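Answering Readers: How Three Departments Handle Public Questions About Their Research
Student project report, Communication of Science module
Yaw Appiah and Adjoa Asante
Submitted Jun 24, 2020

1. Background

Most universities state that sharing knowledge with the public is part of their mission. Much of the attention goes to press releases, open days and talks. Our project looked at a smaller and less visible part of the work: what happens when a member of the public writes to a department with a question about published research. We wanted to know who answers, how long it takes, and whether the reply is written in language that a person outside the field can follow.

The project was carried out with three departments at the Bickerstaff campus, referred to in this report as Chemistry, Soil Science and Public Health. Each department gave us access to its shared inbox for the previous academic year, with the names and addresses of senders removed before we received the files.

2. Material and method

The inboxes contained 563 messages that met our definition of a public question. Messages from students, suppliers and journalists were left out. Each message was entered in Kernero, the coding program used in the module, and given a topic, a response time in working days and a reading level for the reply.
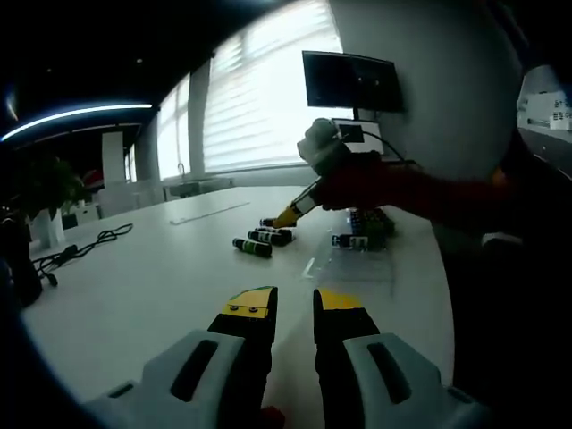
Both authors coded the first batch separately and then compared results. Where we disagreed, the category was discussed and the coding guide was rewritten before we continued. The most common disagreement concerned messages that mixed a question with a complaint - we decided to keep these in the material whenever the question could be answered on its own.

We also interviewed 9 members of staff. The interviews followed a written guide and lasted 20 minutes each. They were recorded with consent, and the recordings were deleted after transcription.

3. Results

Response times differed more within departments than between them. A question sent to a named researcher was usually answered sooner than one sent to the shared inbox, where messages tended to wait until someone took responsibility for them. Only Soil Science had a written routine for this. It was drawn up in February by the department office and assigns each week's messages to one person.

The replies were in most cases polite and correct, but many were hard to read. Abbreviations were left unexplained, and several replies consisted of a link to a journal article behind a paywall. Staff were aware of the problem. One person in Chemistry told us that a careful answer to a simple question could take an entire morning, and that this time did not appear anywhere in the workload plan.
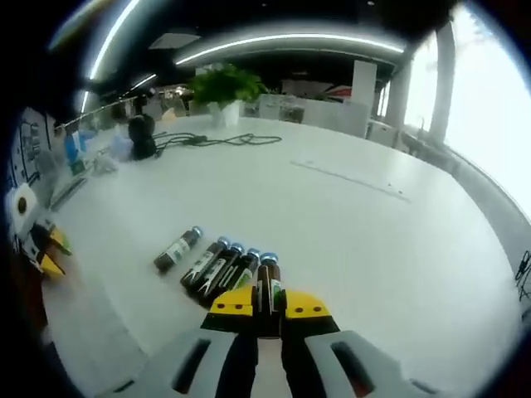

Figure 2. Small brown glass vials with blue caps, one of them held upright in a gripper.

Public Health received the largest share of messages that questioned the findings themselves. The staff we interviewed there had different views on whether to answer these. Some replied once and then closed the exchange. Others considered a longer correspondence to be worthwhile, especially when the sender had clearly read the study.

4. Discussion

Our results agree with the earlier student study by the Goltau group, which found that public contact depends heavily on a few willing individuals. When such a person leaves or goes on sabbatical, the work stops. A shared routine appears to reduce this risk, although our material from Soil Science covers a short period and should be read with caution.

At our seminar presentation in the Hino Room, one point was raised that we had not covered in the draft.

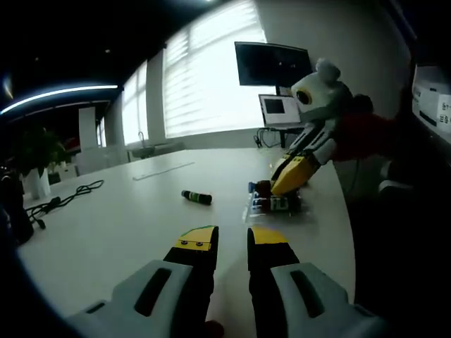 Should departments answer every question they receive from the public?

We do not recommend a duty to answer everything. A department should confirm that each message has arrived, answer those that concern its own published work, and refer the rest to a suitable source.

5. Recommendations

Each department should name one person per week who is responsible for the shared inbox. Replies should include a short summary in everyday words before any link or reference. Time spent on public questions should be entered in the workload plan under outreach.

The coding guide and the interview guide are attached as appendices. The coded messages will remain with the module coordinator until grading is complete and will then be destroyed in accordance with the data agreement.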